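# Presuvero – mixed items in a divided bin
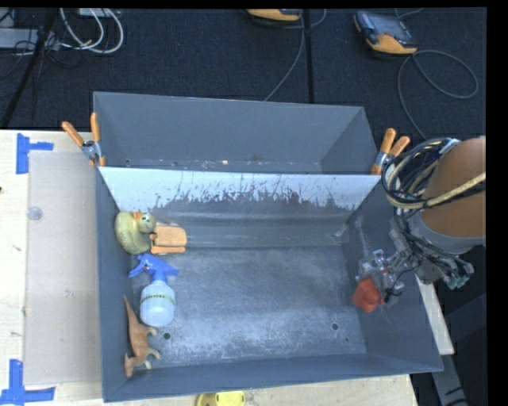

Valderrama, February

This folder holds the notes for the bin set of Presuvero. The bin is a large grey metal one, divided crosswise by a sloping panel. Toys and household things go in the front section, for example the duck and the spray bottle with the blue trigger.

## Before you start

- Put the bin on the wooden table, wide section to the front.
- Check both orange-handled clamps – one at each end of the divider.
- Lay the spray bottle down, do not stand it.

## Contents

- `items.csv` – 178 rows, one for each item
- `layouts/` – 12 starting layouts
- `notes.txt` – remarks by session

The divider is worn along its lower edge. Please do not repaint it in the middle of a set, the colours should stay the same.

Questions about the item names: Yeison Cuervo.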